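Trodero review: 7 months in, and why I asked for my money back

Saturday, January 14, 2023

A few readers have asked what happened with Trodero, the affiliate course I signed up for last May. I said I would write it up once I was done with it, and I'm done with it.
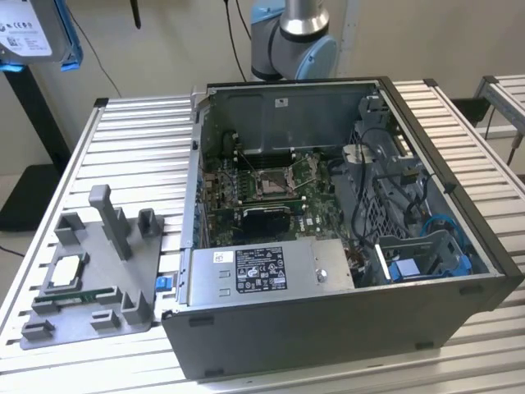
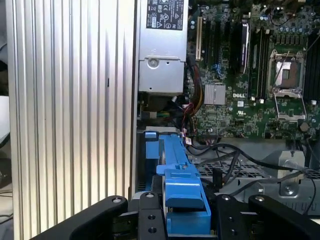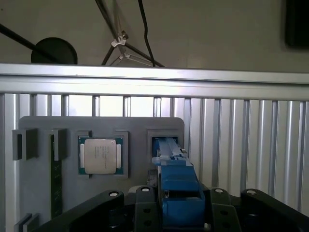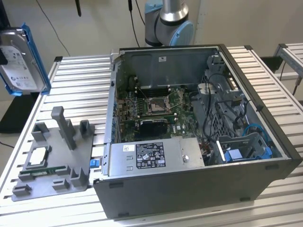
Desktop tower on its side, panel off (first and last photos).

The course costs $149 to join. You get a set of video lessons, a website template and access to a members' group. On day two I was offered the "Partner" level for another $715. I said no, then got the same offer by email most mornings for the next month.

The lessons are fine as far as they go. They cover picking a topic, writing product reviews and getting them into search results. Most of it is the same material I had already read in the free Clallik guides. The keyword section was the only part I watched twice.

The template was the weak spot. It loads slowly on a phone, and every page has a Trodero link in the footer that you can't remove unless you pay for Partner. I ended up moving my site to Hakside, where I should have started.

In seven months I made $137 in commissions. That doesn't cover the joining fee, and I haven't counted hosting. Amber Van Hecke, who writes the newsletter I got the link from, did better than I did, but she already had readers. The sales page doesn't mention that part.

Is it a scam? I wouldn't say so. You pay and you get lessons. The income claims are another matter – I saw no proof for any of them, and my question in the group was deleted the same day.

I asked for a refund in writing and was told the window had closed. I've sent a second letter and will add the answer here if I get one.

Next up is Belkadi, which has a free trial. I've already put the cancel date on my calendar.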